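Fehr Square Side Table, Black

Sold by Ekent Home, Lornport showroom and online
Item 2086. Ships flat in one box.

We stock this table because people keep asking for a small square one that doesn't cost much, and the Fehr is the one we send back least. Please take that as the modest recommendation it is. The maker's own leaflet calls it "the last side table you will ever buy." We have been selling furniture long enough to doubt that about any table at this price, and we'd rather you read the rest of this page before you order.

What the maker claims, and what we think

"Assembles in minutes." Twenty of them, if you have put furniture together before and you read the sheet first. Jui-lin Tam in our showroom took twice that on her first one, mostly because step 4 shows the frame upside down and doesn't say so. We have written to Fehr about step 4. The sheet hasn't changed.

"Scratch-proof finish." It isn't. Keys will mark it, and so will the unglazed foot of a pottery lamp. Black shows dust and it shows pale scratches, and a furniture marker hides only the second problem. Use felt pads under anything heavy.

"Rock solid." On a flat floor, with the bolts properly tightened, it stands well. On old floorboards you may get a wobble, and there are no adjustable feet to take it out. A folded bit of card does the job. If you want leveling feet, look at the Arnora instead, which costs more and has them.

Tightening the bolts

Most of the complaints we get about wobble come down to this. Put every bolt in by hand, a few turns each, before you tighten any of them. Then go corner to corner. Check them again after a couple of weeks of use, with the table tipped toward you so you can get at the underside.

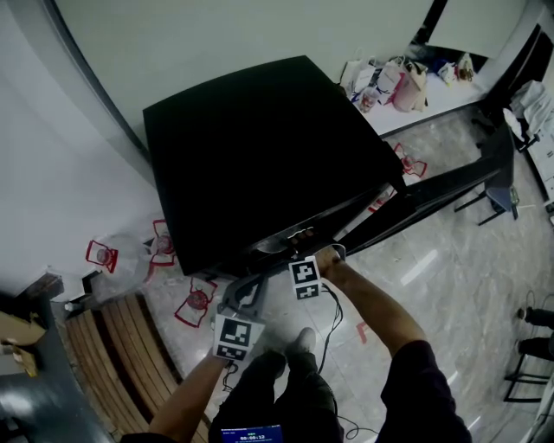
Square black table tipped up, held at the near edge.

Don't lean on the top while it is tipped, and don't drag the table by one leg. Wai-kit Cheung, who handles our returns, sees more bent brackets from dragging than from anything else, and the guarantee doesn't cover them.

Details

Finish: black
Tools: hex key in the box (a better one of your own is worth digging out)
Spare bolts: 2
Price: $87
Guarantee: one year, parts only

Fehr prints a weight limit on the carton. We asked how it was tested and didn't get an answer, so we don't repeat it here. It will hold a lamp, books and a tray. Don't sit or stand on it.

Customer comments

"Fine for the money. The smell out of the box took a few days to go." Apostolos Xenos

"Bought two. One was perfect, the other had a bolt hole that didn't line up. Ekent swapped it without a fuss, but I had to drive it back." Yen-ting Kao

Returns

Thirty days, assembled or not, as long as all the parts come back. Keep the carton until you're sure. Questions about spare parts go to Ming-te Fang at the Lornport counter.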